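Home | Units | Handouts | Room bookings | Contact

Housekeeping Skills, Unit 9 – Folding small cloths
Cedmont Adult Learning, room 612
Notes: Lowri Parry

Bring one microfiber towel, washed, no softener. Dark cloth on the table first – you see the edges better. Smooth it from the middle out, small creases are fine.

Lay towel flat. Corners before anything else. A corner that curls will spoil the whole fold, press it down with the side of your hand.
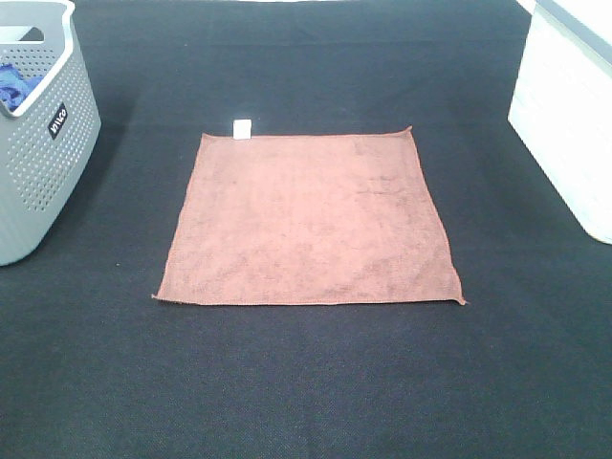
Fig. 1. Towel spread out, care label at the far edge, far right corner still curled.

Folding order:
– label edge away from you
– near edge up to far edge, match corners, dont pull
– left to right, once
– turn so the fold faces front of shelf

Thin hems stretch if you tug. Old towels go out of square, so split the differance between both sides and move on.

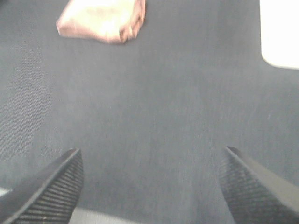 Stack no higher than the shelf lip. Same color together, folds all one way. Almost 135 cloths in the Fusby store cupboard to practice on, take from the top. Eun-seong Ra has the key.

For next time: read sheet 2, hand towels.

Related handouts
Sorting a mixed load
Reading care labels
Fitted sheets (Woo-jin Wang)
Shelf labels, October update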